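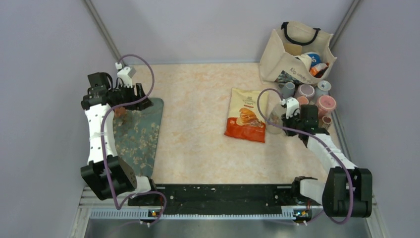 Tadlow Community Language Project
Progress report to the Duramano Fund, second period

Summary

The evening English classes are running as planned at both sites. The home study packs went out later than we agreed with you, and the conversation groups have grown faster than we budgeted for. We are within the grant overall but would like to move money between two lines, as set out under Spending.

Classes

We had 82 learners enrolled at the end of May, against a target for the year of 195. Most are in the beginner and lower intermediate groups. The advanced group at Holovko Road has been small since it opened and we have merged it with upper intermediate until the autumn. Yasaman Rashti teaches the combined group and has rewritten the scheme of work so that learners who want to sit an exam can still do so.

Start times were moved from 6.30 to 7.00 in the evening after learners on day shifts told us they were missing the first part of every lesson. Attendance in the beginner group has been steadier since then. The morning class has not changed.

We lost two weeks of lessons at Tadlow while the heating was repaired. One of those weeks was made up at the end of term. The other will be added to the next one.

Home study packs

The packs were due at the beginning of the period and went out in the middle of it. The first print run had the answer pages bound in the wrong order and had to be sent back. Arsen Bilyk checked the second run before it was delivered. We have given out 40 packs so far and the rest are in the store cupboard at Holovko Road.

Learners have asked for more on telephone calls, especially ringing the surgery and dealing with energy suppliers. Yasaman and Veronica Olteanu are drafting an extra unit on this and will try it with the lower intermediate group first.

Conversation groups

These began as one group and there are now three. The Drono Street group is full and has a waiting list. It meets in a room that is too small for it, and Yaroslav Palamarchuk is talking to the library about using their upstairs room instead. The library would charge us, though less than the current hire.

Childcare during the groups is still not settled. Our first provider withdrew and we have had one quote from another, which was too high.

Spending

Printing came in under budget because the reprint was done at no cost to us. Room hire is over by the amount of the third group. We ask your agreement to move £2,748 from childcare, where nothing has been spent, to room hire and tutor hours. If a childcare provider is found before the year ends we will come back to you first.

Next period

Enrolment for the autumn opens at both sites. The telephone unit will be tested and then printed. We will also run the learner survey, which was put back from this period so that it would not clash with exams.

Report prepared by Matvii Pasichnyk, project manager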